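Jistgate wrist camera mount, second month in

I put this mount on our suturing arm in January, and I'm mostly happy! Swapping it over took me 55 minutes with the Tamura hex set (the old Olonar bracket fought me the whole way). The clamp holds well, and I can wipe the lens without pulling the instrument.

My gripe is focus. I set it for the thread, so knots in black suture come up crisp but the gripper tip stays soft, and the shaft eats a lot of the right side. Recheck the tilt screw after every tool change. Four stars from me.
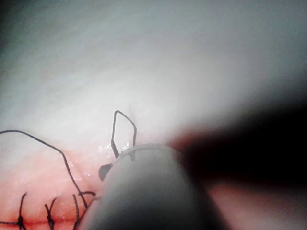
Ameo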